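The Lowther Letter
Residents' and allotment newsletter
9/16/25

On the matter of tea

When the hall kitchen closed in June for what was described to us as a fortnight, I was asked to write a short item explaining where people might get a cup of tea in the meantime. The fortnight has been a generous one. It has taken in the whole of the summer, two plumbers and a disagreement about a stopcock, and I am now asked to write a longer item explaining where we have got to.

I should declare an interest. I have drunk tea in the Lowther hall after nearly every meeting I have attended there, and I would put it no higher than this: I came for the tea and stayed for the minutes. A meeting that ends with a hot drink has a natural limit on it. Somebody gets up to put the urn on, the room hears it start to mutter, and even the most dedicated speaker on the subject of hedges begins to see that his time is short. Take away the urn and there is no reason for anyone to stop. Our July meeting ran to the point where the street lamps came on, and in July that is saying something.

First, the urn itself. Those who have only known it in its later years may think of it as a dented object that leaks from the tap. It was bought second-hand from the Bakeck works canteen when the canteen went over to a machine, and it came with its own stand, a spare washer and a laminated card saying DO NOT DESCALE WITH VINEGAR in capitals. We descaled it with vinegar for years. It holds up to 50 cups, depending on whose hand is on the tap, and takes most of an agenda to come to the boil. Newcomers tend to switch it on at the start of Any Other Business and are then puzzled to be given something the temperature of a bath.

The question before us is whether it should come back when the kitchen does. Opinion is divided, and as usual the division runs straight through households.

The case for a kettle is put by Selvaraj Munasinghe of plot 4, who has put it to me over the fence, outside the chemist and once through the window of a moving car. He holds that tea from an urn is stewed before it starts. Water that has been boiling since the apologies for absence has, in his words, "given up". He would have two ordinary kettles, filled fresh, and tea made in pots by people who care. I asked him who these people were and he looked at me with real pity.

The case for the urn is mostly made by those of us who have tried to do the harvest supper with kettles. We did it once, the year the urn's flex was condemned. Two kettles and the hot cupboard on the same ring of sockets put the whole hall in the dark, and the fuse box at that time was behind the piano. The pudding was served by bicycle lamp. Several people have told me since that it was the best supper we ever had, but I notice that none of them was holding the custard. 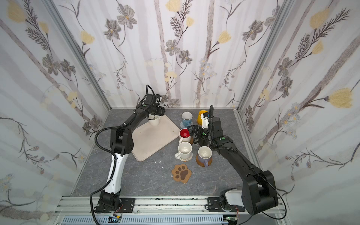
Photo: Jekomska

Then there are the mugs. When the cupboards were emptied for the plumbers, the contents were put into crates and the crates into my garage, where I have had the whole summer to get to know them. We own a great many mugs and very few of them began life as ours. There are mugs from building societies that have since been swallowed by other building societies. There is one celebrating a bypass. There is a large brown one with a chip in the rim that everyone avoids and that must therefore have been washed up, unused, after every event for a generation. If it is yours, please take it home. If it belonged to someone you were fond of, please take it home with my sympathy.

The proposal, carried in July at an hour when most people would have carried anything, is that we buy one matching set and let the old ones go. I voted for it and have regretted it ever since. A matching set sounds well enough until you put yours down on a windowsill during a conversation about drains and come back to find five others beside it, all the same. With the old mugs you knew where you were. You were the bypass. I have written to ask whether the motion could be read as meaning "most of the old ones", and have been told that this depends on what people thought they were voting for, which in my view opens a door that should be kept shut.

The Dedent catalogue has been going round in the meantime. I am grateful to whoever turned down the corners of the pages, though less so to whoever then wrote "NO" beside every item with a handle you can't get two fingers through. It is a fair point and it would have been fairer in pencil. The catalogue needs to be back with me before the next meeting, as it is the only copy and has already been used to prop a greenhouse door.

Saucers. I had hoped to get through this item without saucers. The feeling of the July meeting was that we do not need them, that nobody under a certain age knows what they are for, and that they take up a whole shelf. Against that, where is the biscuit to go? I have watched grown adults balance a custard cream on a knee, on a hymn book and on the head of a patient dog. The other suggestion was a stack of small plates, which is a saucer without the dent, and I leave it there.

The biscuits themselves have been the quiet success of the summer. With no kitchen to make tea in, people have taken to bringing a flask and something in a tin, and the something in the tin has improved out of all recognition. We have had shortbread. We have had a ginger thing with bits in it that was gone before the treasurer's report, such as it was. I can't help noticing that in all the years when the hall provided, what it provided was a packet of rich tea opened at the wrong end. I would like us to keep the tins going once the kitchen reopens, and would like it even more if it could be arranged without a rota. The last rota we had for anything is still pinned up by the coats, and according to it I have been due to bring milk since the spring before last.

Milk does bring me to the fridge. It did not survive being moved. It had stood level for so long that I think it had come to rely on it, and when the plumbers tipped it to get at the pipe it made a noise like a cow in the next field and went silent. A replacement has been promised by a family in Orchard Row who are having theirs taken out. It is taller than the old one, so the shelf with the vases on it will have to come down, so the vases will need to go somewhere, and the person who looks after the vases has asked to be consulted at every stage. I am consulting her.

As to when any of this will be finished, I am told the sink goes in next, followed by the worktop, then the tiles, and that after the tiles there is "just the making good". I have had making good done at home and would not put the word "just" anywhere near it. The hope is that we will be straight by December, in time for carols and mince pies. I have been asked to stress that this is a hope. The man from the plumbers was asked directly and said he wouldn't want to be quoted, so I haven't.

Until then, these are the arrangements. The meeting room is open as normal, but the kitchen door is to stay shut even if you only want to look. Bring your own flask and your own cup. The outside tap is for allotment holders and for the rinsing of cups, and is not for dogs, who have a bowl. Used teabags may go on the hall compost heap if you take the staple out first. I found eleven staples in it last week, and I was only looking for my glasses.

If you have a view on the urn, please write it down and put it through the hall letterbox by the end of the month. Selvaraj need not, as his has been received. Anyone willing to come and sort through the crates would be very welcome on a dry afternoon, as I would like to get the car back in before the frosts. You will be given a cup of tea, from a kettle, in the mug of your choosing, the brown one excepted.

Also in this issue: hedge-cutting dates, a found glove (left), and a correction to last month's piece on marrows, where the weights were given in the wrong order.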